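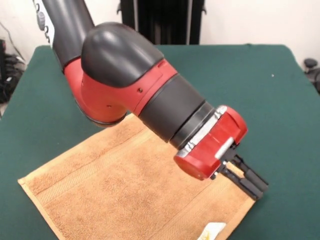
The road from Grultdale to Vurnport is 31 kilometres long, and in the last week of October it belongs to small electric rally cars. I came for the second season of the Lý Trophy with little knowledge and left with mud in both ears.

The format is simple. Each team has two drivers, who change places halfway through the stage. The battery must last the whole distance, so a driver who is too brave in the forest will be very slow on the coast. Last year 4 cars stopped before the finish, all of them on the long climb after the quarry.

The Vindwood team started with number 90, a yellow car which had a broken suspension arm the evening before. The mechanics worked until three in the morning. At breakfast they were asleep on the tyres, and I did not want to wake them with my questions.
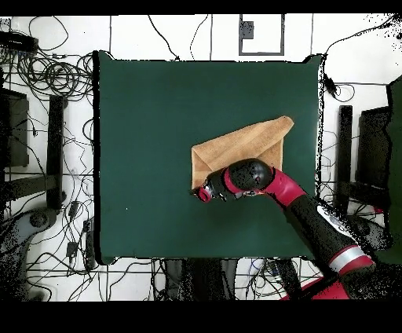 A folded towel on the green table, with the arm resting on it.

On the stage itself I stood at the river crossing. You do not hear an engine, only stones, and then a car is suddenly very near. A marshal told me to move back two times. I moved back one time, which explains the mud.

Vindwood lost the win by 521 thousandths of a second. In the service park there was some shouting, then soup. The older of the two drivers said the car was still pulling to the left under braking, and that she had stopped fighting it after the bridge.

The next round is in March, on gravel again, and the route is not published yet.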